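Wudus News Home / Newsroom / Press releases

PRESS RELEASE

Wudus brings personal filing back to the desk as shared offices reopen at Altow

Two-door wooden cabinets now stand beside the workstations, with a shelf for binders and folders

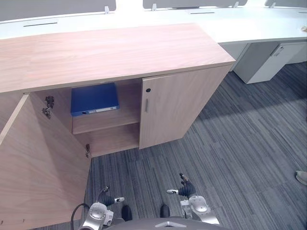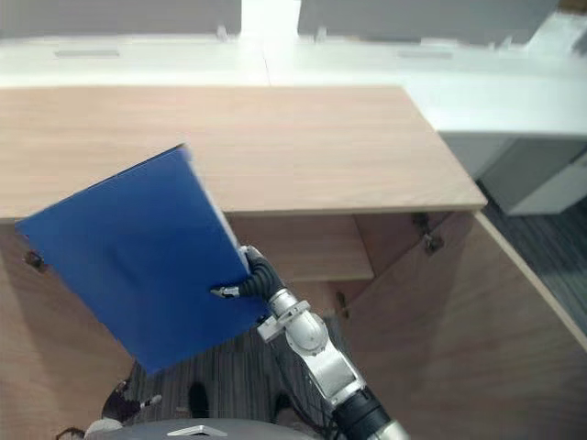
Light wood-grain storage cabinet beside the white desks, with blue files.

ALTOW, October 2025 - Wudus, the office furnishing and records storage company, today announced the completion of its desk-side filing programme at the Altow business centre. The programme places closed cabinets next to the long white desks used by the centre's tenants, so that papers in daily use can be kept within reach of the person who works on them.

The work was carried out under an agreement with Badawi, which manages the Altow building and lets it to 29 small and medium-sized firms. Until this year, most of these firms kept their binders in a single archive room on the ground floor. Staff who needed a contract or a set of accounts had to sign for it, carry it upstairs and return it before the room closed.

"Our tenants told us that they were leaving files on their desks overnight to avoid the walk," said Yao-tsung Tsai, Head of Workplace Projects at Wudus. "We were asked for something modest: a cabinet with proper doors, a shelf at a sensible height and a top that can be used as a surface. We are pleased with how well it sits with the existing desks."

The cabinet selected for Altow belongs to the company's Tukonell range. It has a flat top and two hinged doors, and is finished in a light wood grain inside and out. A shelf divides the interior into an upper and a lower compartment. Ring binders and document folders may be laid flat on the shelf, and the lower compartment is intended for larger items. A bar handle and a lock are fitted to the right-hand door.

The colour of the cabinets was agreed with Badawi after a short trial on the second floor. Tenants were shown a white finish and a wood finish, and a clear majority preferred the wood, which they considered less severe next to the white desks and grey fabric partitions. The partitions and desks have been kept throughout the building and no workstation had to be moved further than the width of a cabinet.

Alongside the furniture, Wudus has helped tenants to sort the contents of the former archive room. In total, 3000 binders and folders were reviewed with the firms that own them. Of these, 2000 have been moved to desk-side cabinets. The remainder has been sent to long-term storage or, where the owner gave written consent, securely destroyed. Blue has been adopted as the common colour for files in current use - firms remain free to choose their own labels and order of filing.

Badawi has confirmed that the archive room will be refitted as a meeting room for tenants. Work on the room is due to begin once the last of the old racking has been removed.

Tenants have received a one-page guide to the cabinets. It asks that heavy files be kept in the lower compartment, that both doors be closed at the end of the working day and that keys be handed to reception when a desk changes hands. Replacement keys can be ordered through the building office. Requests for an additional shelf should be made in writing to Wudus and will be considered floor by floor.

"A filing cabinet is a small thing, but people use it many times a day," Yao-tsung Tsai added. "We shall visit each floor again in the new year to adjust doors and hinges where needed, and to hear from the people who work there."

Wudus expects to offer the same service to other multi-tenant buildings. Property managers who wish to arrange a site visit are invited to contact the company's projects office.

About Wudus
Wudus supplies desks, cabinets and filing services to offices, colleges and public bodies. The Tukonell range includes two-door cabinets, open shelving and mobile drawer units.

Media enquiries
Press Office, Wudus

- ENDS -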